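Evton Storage Crate for Building Bricks

The Evton is a plastic crate for toy bricks, made for family homes, play corners and small nurseries. It holds 200 bricks of mixed sizes, and it is light enough that a child can carry it back to the shelf alone.

The walls have raised ribs, so the crate keeps its form also when it is full. The inside is smooth and can be wiped with a damp cloth.

Color: blue
Sold in: single, or set of 6
Bricks: not included
Delivery: from our Brekcombe warehouse, Monday to Friday

Please do not put the crate in the dishwasher. For bigger collections we recommend the Urban model, which has a lid.
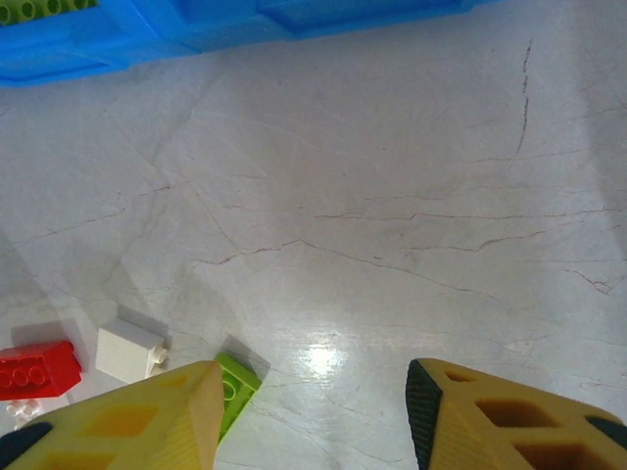 Blue crate with toy bricks, on a marble-patterned surface.

Orders from schools: please write to the Pollerow shop before the end of July.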